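Floarea Preda @ the kitchen table, leg up, thread incoming. Several of you asked how the shoulder surgery went. It went fine. It was also a knee.

1/ Meniscus repair, left side, in October. For those who enjoy detail: a meniscus is a rubbery C-shaped pad between your thigh bone and your shin bone. You have 2 per knee. I tore one of mine getting out of a canoe that was still tied to the dock.

2/ There are two things they can do with a torn one. They trim it, and you're walking to the fridge that night, or they sew it, and you meet your brace. I was told which it would be after I woke up. I looked down and met my brace.

3/ The brace locks straight. Have you tried using an airplane-sized bathroom with one leg that doesn't bend? The guest bath at my place was apparently built for this comparison.

4/ The surgeon at Castholm drew me a picture of the stitches on the paper that covers the exam table. Then he tore it off and threw it away before I could ask for it. I have thought about that drawing more than I've thought about some of my cousins.

5/ Physical therapy is at Ullby, up a flight of 14 stairs. A knee clinic. I have raised this with the front desk and was offered a pen.

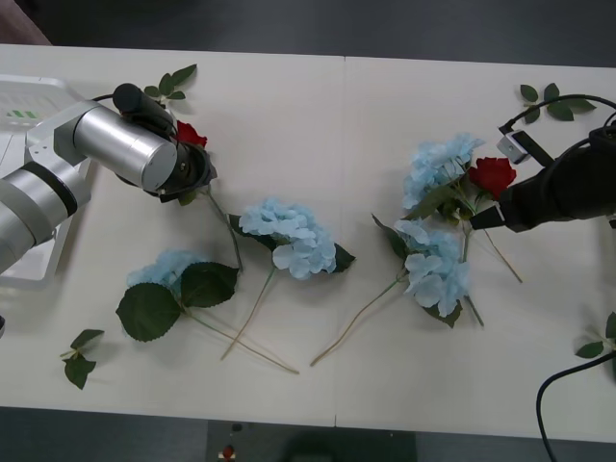

6/ First real exercise is the quad set. You lie there and tighten your thigh, and nothing happens, and the therapist says "good." My thigh had left the building. I stared at it for a full minute the way you stare at a dog that knows its name.

7/ By the second visit I could bend to 91 degrees. The goal was 90. I'd like the extra degree noted in my chart and, if there's room, on my headstone.

8/ Now the bill. There's a line on it for $981 that just says "supplies." I called. The first person said it was the brace. The second person said the brace was billed separately, by Hamdan, and did I have that one yet? I did not have that one yet.

9/ It came this morning.

10/ People keep asking if it hurts. Mostly it itches, under the strap, in a spot I can only reach with a chopstick. (Pernora makes the brace. Pernora, if you're reading, the second strap from the top. You know what you did.)

11/ No squatting, no twisting, no pivoting for a good while yet. My sister asked when I last pivoted. I said the dock — she said that was falling.

12/ Stairs advice from the clinic, passed along free of charge: good leg goes up first, bad leg comes down first. I said it out loud the whole way down yesterday and a man waiting at the bottom said "amen."

13/ Next appointment is at 8 in the morning. I'll be leaving at 7 to get up the stairs. Will report back if I hit 100 degrees, or if anyone finds that drawing.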